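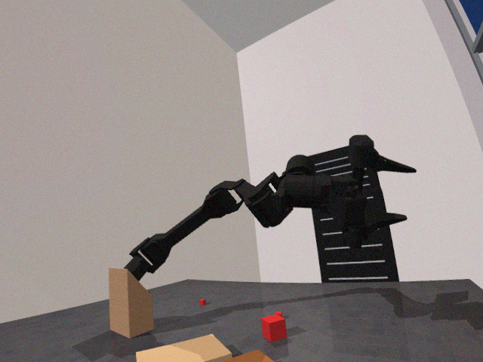 **How does the time cut work on the Clarkesex 206, and does it apply if you stop at a control?**

I've entered the Clarkesex 206 for the first time. The rider notes mention a time cut at Grindley and another at Sheehan but don't say whether the clock keeps running while you're at the food stop. I'm a steady rider on the flat and slow on anything steep. Last year I did a shorter event where the stops didn't count, so I don't know what to plan for. The event is in April if that matters.

---

**Answer from Teresa Lynch**

The clock runs the whole time, including stops. Your start time is recorded when your chip crosses the mat at the start line, and the cut at each control is worked out from that. The time you arrive at the banner is what counts for that control. If you get to Grindley with 25 minutes in hand and sit there for 20 of them, you've only got five minutes in hand for the next leg.

The cuts are based on an average speed for the whole distance, with no extra allowance for climbing. The first leg to Grindley is mostly flat, so most people build up a cushion there. The second leg goes over Brundonness, and that's where slower climbers lose it. The top is at 2955 feet and the last part before the cattle grid is the steepest.

What I'd do:

- Start near the front of your wave and find a group on the flat section.
- Fill two bottles at Grindley, take food with you and eat on the bike.
- Take your longer break at Sheehan. There's one cut left after that, at the finish, and the road is mostly downhill or rolling.

If you miss a cut you have to hand in your chip. You can ride on under your own steam, but you won't be listed as a finisher and the marshals won't be holding junctions for you.

---

**Answer from hillstart_2**

You'll be fine, loads of people make it. Get a bigger cassette if you're worried. I ran a 34 on the back and was glad of it on Brundonness. Don't bother with deep wheels, it's windy up there.

---

**Answer from Róisín Ó Flaithearta**

Teresa has the main points right. One thing to add is that the waves go off 10 minutes apart and your cut depends on your own chip time, so the clock times printed on the boards at the controls are for the last wave. If you started in an early wave, don't go by the board. Write your own times on a piece of tape and stick it to your top tube.

Entries are capped at 1000, and the food stop at Grindley gets a long line mid-morning. I lost 15 minutes there waiting for water. There's a public tap by the church just before the control, on the left, and it was working when I rode.

Also check the wind forecast the night before. A headwind on the first leg takes away most of the cushion.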